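3 min read

Carpet tile over old adhesive - strip or skim?

jmuli_floors
Office, 281 square feet, slab on grade. The old broadloom came up in October and left yellow adhesive over most of the slab. The Nilley data sheet allows release adhesive over residue if it is scraped flat. The Binar rep wants a skim coat. Who has done it without one?

Shiuli K
Scraped only, 11 years ago, same tile line. Two corners lifted near the door. I would skim. 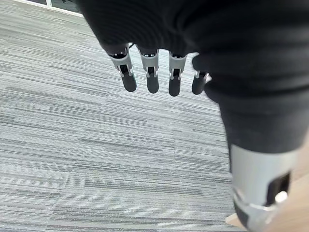 Gray striped carpet.

tackstrip17
Disagree. Lifted corners at a door are usually a trim problem. Did you use a transition strip, or butt the tile to the threshold?

Shiuli K
Butted. Fair point, but the adhesive also went soft under the tile, well away from the door. Old and new glue were reacting.

jmuli_floors
Moisture reading was fine on Monday. Stripe direction is still open too. Quarter-turn hides seams, monolithic shows every one. 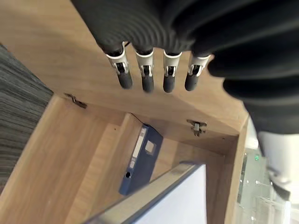
Four fingers, black ribbed sleeve.

tackstrip17
Monolithic if the room is square. Check the diagonals first. With stripes, a wall out of line shows at the last row.

Shiuli K
Quarter-turn. Stripes running one way make any drift obvious, square room or not.

jmuli_floors
Diagonals differ by less than a quarter inch. Going monolithic. Mfaume quoted 300 for the skim, labor only, so I will skim it and stop arguing with the rep.

tackstrip17
Your money. Prime first.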